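Pundel is a family of clothing and outdoor brands that grew out of a single knitwear shop. Plenty of shoppers own something from the group without ever having seen its name, which appears only in tiny print on the care label!

History

Desmond Okafor opened the first shop with 2 knitting machines and a wonderful eye for color. His thick fisherman sweaters sold so well that he was soon able to buy Lindgren, a maker of rain jackets, and later the boot company Sivell. Drarkeck, the denim label, came last and quickly became the best known of them all.

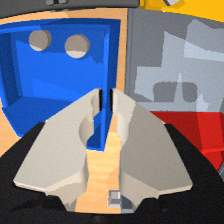
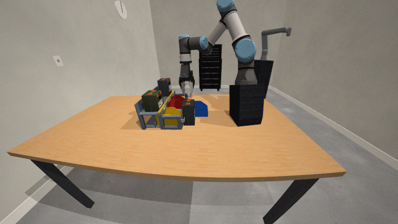 Brands

Drarkeck: jeans, denim jackets and overalls. The high-waisted work jean is a real favorite with collectors, and early pairs with the green stitching are prized.
Lindgren: raincoats, parkas and hats.
Sivell: hiking boots, work boots and a much-loved line of wool socks.
Pundel: sweaters and scarves, still sold under the founder's original label.

Stores and staff

The group runs 19 stores of its own and employs 2,000 people. Its largest store carries all four brands under one roof, along with a repair counter where boots are resoled and zippers replaced. The winter catalog, published each February, once ran to 456 pages.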